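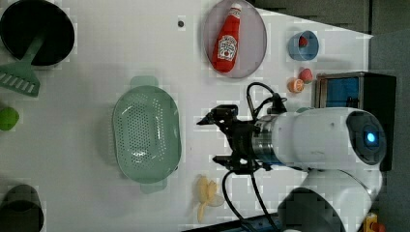
The arm over the table, Wednesday, with the mint colander and the pan.

Home | Diary | Older entries | Links

Wednesday

Got to Kimside at half past five and had the bench to myself for a while. This term's project is table clearing. You put kitchen things and play food on the white top, and the arm has to pick up what it is told to and set it down somewhere sensible. The club at Rutenlow is doing the same task and we meet them in March, at Clurkomlow.

I spent the first hour on the colander. It is a light thing and wide, so the only sure place to hold it is one of the two tabs. My plan is to come in from the right with the fingers open and close on the rim near the tab. I wrote the approach out again from scratch, slower this time, with a stop before the fingers shut. The old version is saved as Peeters 2 in case I want it back.

The ketchup bottle is the other worry. It lies at a slant on the pinkish plate, and the rules say a bottle must be lifted without shifting the plate. I want to try gripping it across the label. The others would like to go for the cap. We agreed to test both and keep notes.

The test sheet has 25 runs on it for each object. Scoring is out of 100 per run, with marks off for dropping things and for touching anything you weren't sent for. Our total from the last full set was 485, over far too few runs to mean much.

I also changed the word list. We had "fruit" for the banana, the citrus slice and the round reddish one, and that is no use if you want a particular one of them. Each has its own name now. The blue cup is on its side with something red in it, and I have left it off the list until we decide whether it counts as one object or two.

Ate my sandwich at eight. Cable check next week — the ones that loop up over the gripper need looking at before we try anything near the plate. Must also ask for a second key to the cupboard. Bus home was late, so I did the notes at the stop.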